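Chapter 2
What the Score Leaves Out

Coaches love a number they can shout at halftime. Ülle Baranauskienė, who ran the bench at Luik, swore by rushing attempts: get to 62 as a team over two games, she told her players, and the wins will follow. Maybe. Teams that are already ahead run the ball to burn the clock, so a pile of carries may be the result of a lead and have little to do with building one.
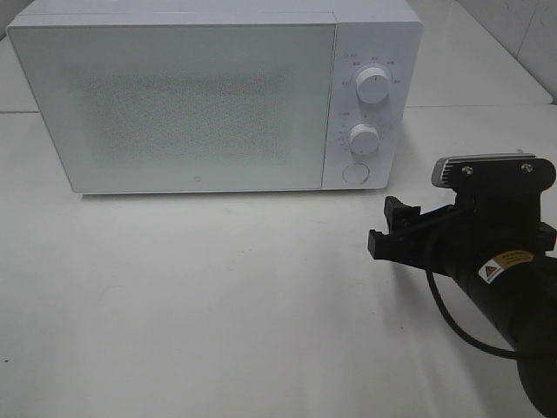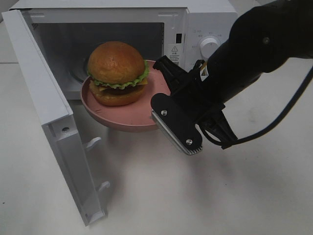
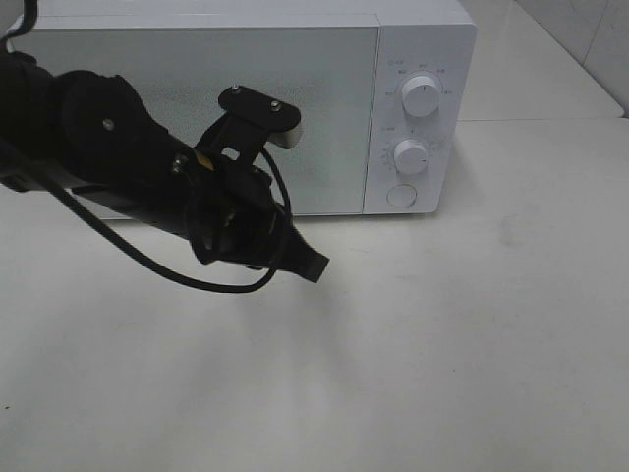
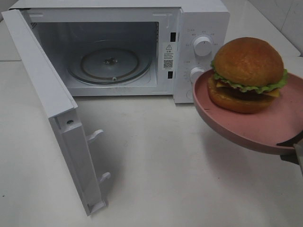
Dede Agyeman went through 3867 plays from the Weltis league and found the lead usually came first — the carries piled up later. I would be careful with that finding too. More than 400 of the plays came from blowouts, and he kept them in. Before you trust either claim, ask what the score was when each play began. The exercises in this chapter start there.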